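3.2 Sorting the household waste

Bags came in from 129 homes across Rallberg and Nitwood, all collected over 15 days in June. Each home had been given two bags, one for film and wrappers and one for everything else, plus a short sheet of instructions (see Goodall and Dabbas, earlier report). Sheet was in three languages. Most people seem to have read it, going by the phone calls.

Sorting done by hand at the Drasum depot, two people per table. Every piece went into one of four groups: single-layer film, laminated film, paper with a coating, and unclear. The last group was meant to stay small. It didn't, at least at first. In the first week nearly 30 per cent of pieces by weight ended up there, mostly snack and sweet wrappers, so we wrote a stricter rule for them. Wrappers still holding food were scraped out before weighing. Crumbs were not weighed seperately.

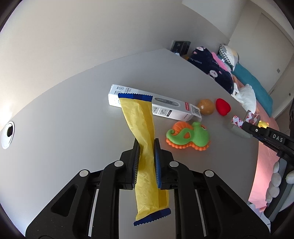
Figure 4. Yellow wrapper with dark-blue sealed ends, pinched at the middle.

The stricter rule went by end seals first, then feel, then a tear test on a small strip. Two sorters had to agree. Where they did not, the piece went to a third (Chamoun or Hämmerli) whose call was final. Agreement got better after the change, though not evenly: the Nitwood bags stayed harder, with more torn and knotted film in them. We have no good account of why. Jaber's method would probably have put more of these pieces under laminated film, but it needs a heated press and we did not have one on site.

Bags from 17 homes were left out altogether. Some arrived with garden waste mixed in, others had lost there labels on the van. Leaving them out changes the Rallberg totals slightly and the Nitwood totals hardly at all; both sets are given in the appendix. Weights in the next section are for clean, dry film only, after a night on the racks.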